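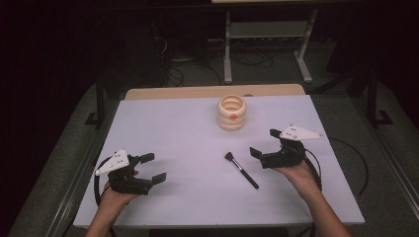
White table, the one with the light wood edge along the far side

From: Nantana Phromma
To: codholm-hall-users
Date: 18/09/2021
Re: Re: tables, and the key for the side door

All,

Quick one as I'm on my phone and the train goes into the tunnel in a minute. Answers to Indrek's message, which I've left at the bottom for anyone who joined the list after the summer.

Tables. Yes we are keeping the white ones. Kulap and I went through the lot and the only ones going are the brown folding ones with the bad hinges, which pinch. If your group wants one for a shed or whatever, tell Kulap before the skip comes. No charge, but you carry it yourself.

Please wipe the white ones down after glue. PVA comes off with warm water if you get to it the same evening, after that it's a scraper and the scraper marks them. Cutting mats are in the tall cupboard, second shelf, use them for anything with a blade. The quilters already do, thank you quilters.

Side door. Surachet has had 4 new keys cut at Kostiuk and they work if you lift the handle first. Lift, THEN turn. If you turn first it sticks and you'll think the key is wrong. It isn't. Keys to be signed for in the red book, not the blue one, the blue one is for the kiln.

Heating. Still on the old timer. It comes on an hour before the first booking and not before, so if you turn up early to set out chairs, bring a jumper. Mayuree is getting a price from Stestevix for a new controller, the last quote was silly money.

Bookings. The hire rate stays as it was until March. After that it may go up, depends on the insurance, will know more when I know more. Can people PLEASE put the end time on the form including clearing up. Last month the choir were standing in the porch in the rain while the life drawing lot looked for a missing easel leg. Found in the piano stool, dont ask me.

Chairs. We had 89 at the last check and we are meant to have more than that. If your group borrowed any for the fete could you have a look in garages etc. Grey plastic seat, hall name in marker pen underneath.

Tunnel. More tonight if I've missed anything.

Nantana

On an earlier date Indrek Strazds wrote:
> Hello all
>
> A few things from the model makers. Firstly are the white tables
> staying? Someone at the Clillerico evening said they were all being
> replaced and we'd be sorry to lose them, they're the right height for
> standing work and they dont wobble.
>
> Secondly the side door. I could not get in again and had to go round
> by the bins with two boxes of plaster. Is there a knack to it?
>
> Thirdly could we have the hall until ten on our nights over winter?
> Happy to pay the extra and lock up.
>
> Indrek

PS from Nantana, back in signal. Ten o'clock is fine Indrek as long as the lights in the car park are swiched off when you go, neighbours have been in touch about it. Put it on the form and Mayuree will change the calender.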